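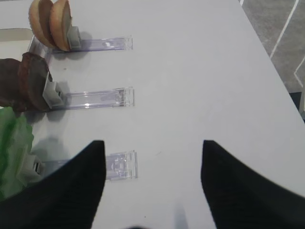 Francine Hawthorne wrote back to our November report that she could follow the money perfectly well but still couldn't picture what people would be doing at the sandwich table, and could we please tell her about the food. So this report is mostly about the food, and I hope she'll forgive me if I run on a bit.

The table is one half of the lunch-building activity you are paying for at Stetutham. Visitors put together a sandwich or a burger from model pieces, and we talk with them about what goes into a meal as they go along. The bread slices stand upright in a clip at the end of a clear acrylic holder on the white tabletop. We had them lying flat in a basket when we tried things out at Somham, and people would rummage for ages (cheerfully, I must say, but the queue got no shorter). Standing up, each piece can be seen from a little way off, and small hands can get hold of it.

The clear holders did cost more than the painted ones we first priced. The difference came to 651 pounds, which we have taken from the printing line with your agreement of last autumn, and the cards are now being done in one colour instead. I rather like them that way.

Fillings have been the nicest part of the job. Campbell sent us their first batch before Christmas and we returned 5 pieces for a better finish, and they were very good about it. The burger patty is everybody's favourite at the office, being so convincingly rough and brown, and the lettuce has a proper crinkle to it. The tray has its rim and a sheet of white paper in the bottom, so finished meals have somewhere to be laid out and talked over.

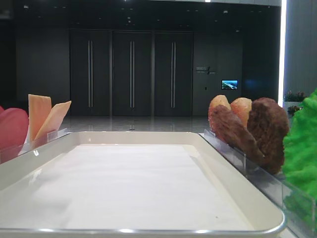
Will the paper liners be a running cost? They will, though a small one: we change them at the end of each session, and 14 packs will see us through to the summer.

Still to do: the second set for Navville, which is ordered, and the large-print cards, which are with the printer. We shall also need 2 more storage boxes with lids. The next claim form will follow under separate cover, dated 27th January like the last page of the accounts.

With warm thanks from all of us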